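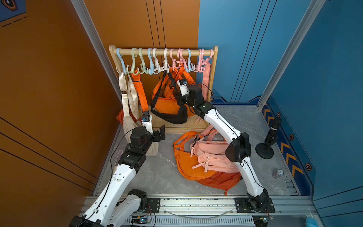

Chapter 6
Two Arms, One Task: Hanging Bags on a Rack

What you will learn in this chapter

How to divide one household task between a left arm and a right arm
How to write a task card before you touch the controls
How to judge if a recorded attempt should be kept or thrown away
How to plan the work of a team during one club session

Before you start, please read again Chapter 4 (Moving the Gripper Safely) and the second half of Chapter 5, where the wrist camera is explained. You will need both.

6.1 Why bags?

In the earlier chapters all our objects were hard. A block has the same shape when you pick it up and when you put it down, and so the students of the Bendholm school club could repeat one movement many times with almost no change. A bag does not behave in this way. Its strap falls to one side, its body folds, and the part you want to hold is often under something else. When one bag lies on top of another, the gripper can easily catch the wrong strap.

For this reason we chose bags as the first soft objects of the course. They are cheap, everybody has some at home, and they do not break when they fall. The rack in our workspace is a small wooden one, and its bar has plastic hooks in pastel colours. The colours are useful in the class, because a student can say "the pink hook on the right" and the whole team understands which place is meant.

The two arms stand on one rail in front of the rack. Each arm can reach a part of the bar, and in the middle there is a zone which both can reach. Most of the difficulties of this chapter happen in that middle zone.

6.2 The task card

A task card is a sheet of paper that the team fills in before the work begins. In the first year of the club we did not use it, and many attempts were lost because two students had different ideas of what "finished" means. The card has four lines:

Start: where the bags are at the beginning, and how they lie.
Goal: which bag must be on which hook.
Left arm: what it does, and when it must wait.
Right arm: what it does, and when it must wait.

Write short sentences with one verb in each. "Right arm lifts the bag by the strap" is a good line. "Right arm takes care of the bag" is not, for it does not tell the driver where to go.

The word "wait" is very important. If both arms move to the same hook, they can touch each other, and after this the joints must be checked again. Our rule is simple - one arm enters the middle zone, and the other stays out until the driver says "clear" in a loud voice.

6.3 Roles in the team

A team for this project has four students. Two are drivers, one for each arm. The third keeps the task card and reads the steps aloud. The fourth looks after the recording: this student starts it, stops it, and writes the result in the logbook.

Change the roles after every 16 attempts. Some students like to drive and do not want to give their place to another, but the logbook role teaches just as much. A person who has to write why an attempt failed will look at the next one with better eyes.

6.4 Keep or throw away

An attempt is kept if the bag hangs on the correct hook and both grippers are open and away from the rack at the end. It is also kept if a strap slipped one time and the driver corrected it. Such corrections are valuable for the program that learns from the recordings.

An attempt is thrown away if a hand came into the workspace, if the rack was moved, or if the recording was started too late. Do not argue long about one attempt. Write the reason in one line and go on.

In May our club compared its logbook with the one from the partner school in Tritov. Together the two clubs had 2275 attempts, and 96 of them had no reason written beside the word "failed". Nothing could be learned from those pages any more.

6.5 Plan for one session

One session takes 45 minutes of work at the rail, without the time for switching on and putting away. First fill in the task card. Then make three slow attempts without recording, so that both drivers can feel how the strap behaves. Only after this start the recording.

Place the bags again by hand before every attempt, and only when both arms are in the rest position. Do not arrange them too nicely. A pile in which the straps cross is more difficult, but it is closer to what one finds on the floor at home.

Exercise 6.1
Fill in a task card for one shoulder bag and one free hook. Give it to another team and let them drive from it, while you say nothing. Note each moment when they stop and look at you, and then correct the card at these places.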